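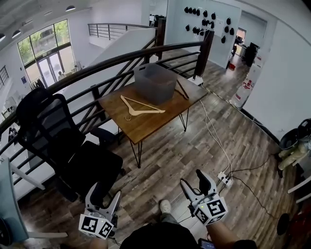

Rachid Ouazzani

14 Aug 2022

Home | News | Standards | Events | Subscribe

Undbridge has published a revised code of practice for recording manipulation data with hand-held grippers. The 15-page document replaces a set of notes first circulated to its partners and takes effect for all new collection sites immediately. Existing sites have 90 days to comply.

The code covers work in which a person carries a pair of grippers and performs household or workshop tasks at a table, with the recordings later used to train robot arms. It does not cover teleoperation, fixed arms or mobile bases, which remain under separate documents.

Most of the new text deals with the work area. A session may be held in any indoor space, including open floors and mezzanines, provided that the operator can stand on at least two sides of the table. Where the area borders a stair or a drop, a fixed railing must be in place along the full edge, and the table may not be moved during a session. The earlier notes asked only for "a safe and level surface."

Floor cables receive a section of their own. Power and data leads that cross the operator's standing area have to be taped or covered before recording starts, and power strips are to be kept behind the line of the table where the room allows. Undbridge said that trips and near-trips made up the largest group of entries in its July incident review, though it did not release totals. Closed footwear is required in all cases.

The second main section concerns fiducial tags. Each gripper must carry a rigid tagged cube, and the faces of the cube are to be checked for scratches, lifting corners and glare at the start of each shift. A damaged face means the gripper is withdrawn – a replacement label may be applied only at a bench with the alignment jig. Left and right units are calibrated as a pair, and a unit swapped out in the middle of a session ends that session.

Recordings are limited to 40 minutes without a break. Operators may decline any task, and the reason need not be logged.

Objects are treated more loosely. The code sets no fixed list, and sites may use ordinary items such as bins, hangers and kitchen tools. It does require that each task sheet name the objects, give a starting layout and state what counts as finished. Translucent and thin black objects are marked as difficult for depth estimation, and sheets that use them need a second take from a different standing position.

Bystanders are the subject of the longest clause. People who may pass through the background, including on a lower level visible from the work area, must be told that recording is under way. Faces are to be blurred before a file leaves the site. A sign at the entrance is acceptable as notice for visitors but not for staff, who have to sign a form once a year.

"The old notes assumed a closed room," said Krisztina Szabó, who edited the code. "Most sites don't have one. We wrote this version for shared floors."

Two sites, Geltia and Wilczyńska, tested a draft over 150 sessions. Their comments led to the removal of a proposed minimum light level, which neither site could hold steady near large windows. Sites are instead asked to note the position of blinds and whether ceiling lights were on.

Dikier, which supplies grippers to both sites, has said it will add the shift checklist to its manual. Annex B, on battery storage, is still in draft and will be issued separately.

Related items
Dikier updates gripper calibration jig
Comment period opens on draft rules for teleoperation rooms
Blurring faces in site recordings: what the code requires
Wilczyńska moves to paired-unit logging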